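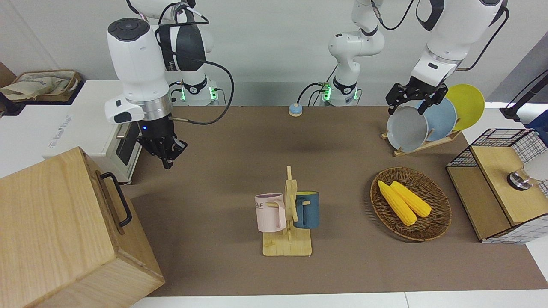 **Kotlow's repair evenings are back in August, with a bigger hall and a sewing corner**

Kotlow Mending Club is opening its doors again in August after a summer break, and we couldn't be happier to say that this time there is room for everyone. The club is moving from the back of the library into the old Choo building on the harbour road, which has proper lighting, level access from the street and (at last!) more than two plug sockets.

The evenings are free. Bring a lamp that flickers, a jumper with a hole in the elbow, a toaster that won't stay down or a chair with a wobble, and sit with somebody who knows how to put it right. You'll be asked to join in with the fixing, even if all you do is hold the torch and pass the screws. People who come in saying they're hopeless with tools often go home having rewired a plug.

Last season the club saw 600 repairs through the door, from pushchairs to a piano stool, and nearly 220 of those were clothes and soft furnishings. That took us all by surprise, as the club had begun with electrical things in mind and owned one sewing machine between the lot of us. Hence the new sewing corner, run by Capucine Deschamps, who spent many years altering wedding dresses and has strong views on thread.

"I want people to bring the thing they love and have stopped wearing," said Capucine. "A zip is an hour's work. Most people have never been shown how, and once they have, they go home and look through the whole wardrobe. I've had someone come back the next session with five pairs of trousers over her arm, very pleased with herself."

Small electricals will be looked after by Paora Dunstan and Joon-young Ban, as before. Everything with a plug is safety tested before it goes home, and if an item can't be made safe we'll tell you so and show you why. Paora asks that you empty the crumbs out of toasters before you set off. He asks this every year.

Hae-won Ki takes on the wood and furniture bench, with clamps and glue on hand for loose joints, split rails and drawers that stick. Larger pieces are welcome so long as you can carry them in yourself, but please ring ahead if you're bringing anything wider than a doorway. Some glued pieces will need to stay overnight and be picked up the next morning, before 11am.

The move has been made possible by a grant of £200 from the Zustico Neighbourhood Fund towards tools, and by our friends at Nutent, the camping shop on the corner, who have lent us folding tables and a very large tea urn. The sewing corner has also been given a box of buttons so heavy that it took a trolley to get it up the ramp. If you've been hunting for a match for a coat button since last winter, there's a fair chance it's in there.

"The library was good to us and we'll miss being among the books," said Hye-jin Shim, who set up the club and still keeps the bookings list. "But we had people queueing on the stairs with vacuum cleaners. In the new place you can sit down with a cup of tea while you wait, have a chat, and have a nose at what everyone else has brought. For a lot of us that's half the fun, and I think it's why people keep coming when they've run out of broken things."

New for this season is a shelf of tools to borrow, including a darning loom, a soldering iron, a set of small screwdrivers and a heat gun. You can take one item home for a fortnight after a short chat about how to use it safely. We're keen to add to the shelf, so if you have decent hand tools sitting in a shed, please bring them along and we'll find them a good home.

The club is also looking for more fixers. You don't need a trade or a certificate. If you can patch a puncture, hem a curtain or sharpen a pair of scissors, you can teach someone else to do it, and we'll sit you beside an old hand for your first couple of sessions.

**Coming along**

Doors open at 6pm and the last repairs are taken in at 8pm. There's no need to book for clothes or small items. For electricals it helps to put your name down with Hye-jin at the library desk beforehand, saying what the item is and what's wrong with it. Children are welcome with a grown-up. Please don't bring microwaves, petrol tools or anything that has been under water.

**Press contact:** Hye-jin Shim, Kotlow Mending Club, care of Kotlow Library. Reporters are very welcome at any session, and more so if they bring something to mend.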